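6 April 2024
Gripper service, hand unit 3, Birkville bench

Started with the jaw drift. On the Fidow rig the closed position had moved since the January setup: the controller was reading 431 counts at full close, and the stored value was 3 lower. Small, but the close check has no tolerance built in, so the unit faulted on every second or third cycle and had to be cleared by hand.

Cable and connector first. Reseated both ends, flexed the cable along its length with the log running, no change in the reading. Encoder connector pins straight, latch holding. Supply voltage steady under load. Left the electrical side alone after that.

Mechanical side. With power off and the drive released, the fingers move freely over most of the travel with a slight notch near the wide end. I could feel it on the left finger and only suspect it on the right. Pulled the cover and wiped the old grease off the linkage. It had gone stiff and picked up fine dust, mostly at the pivots. Relubricated with the Petkov light grease, thin film, and worked the jaws through 100 open-close strokes at low speed before wiping off the excess. Notch is gone on the left. Right feels the same as the left now.

Pad fasteners next. Took all of them out one at a time, cleaned the threads, put them back with a drop of low-strength threadlocker. One on the left finger came out with almost no effort and is my main suspect for the drift. A pad that can rock on its arm will let the drive run a little past its old stop before the current limit trips – that matches a reading that creeps in one direction only.

Opened the jaws wide over the white surface to look at pad angle and the state of the contact faces before running the zero routine. Scuffing on the left inner face, slight wear along the edges of both pads, and a thin reddish-brown mark on the top edge of the right pad between its two holes. Tips look roughly symmetric.

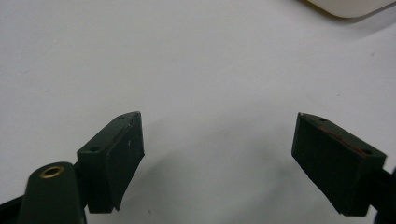
Yoon-hee Bae would hold off on re-zeroing until the threadlocker has had its full cure, and thinks the loose fastener explains the drift but not the notch. Her view is that the notch was grease and the two faults only happened to turn up together. She also wants the wide-open limit recorded along with the closed one, as the January sheet has only the closed value and we can't tell from it whether the whole scale shifted or just one end.

Fair on both points. Zero routine postponed to the next session. I did take a provisional reading at the open limit with the fasteners as they are: 711. It goes in the log marked provisional and should not be written to the controller.

Pads stay on for now. The scuffing on the left face is cosmetic as far as I can judge with a fingernail; there is no step in it. The mark on the right pad I have not identified. If it wipes off with alcohol I'll note that and forget it. If it doesn't, check the screws on that side for corrosion before the next service.

Software side, for whoever picks this up: the Wokia script still loads the close value from the old config file and ignores what the controller has stored. That means a new zero will look fine until the first restart and then fault again. Leonora Quiambao has the edit ready on her branch. Do not merge it before the re-zero, otherwise it will read back the bad value and keep it.

To do, in this order:

Let threadlocker cure, unit powered off, jaws left open.
Alcohol wipe on both pads, note result for the right one.
Run zero routine, record closed and open limits.
Merge script change, restart, read both limits again.
Slow cycles with the log on, then full speed.

Spare pads: one pair left in the drawer, bag already open. Need to order – part number is on the inside of the drawer lid, and the one on the bag is the old revision, with different hole spacing.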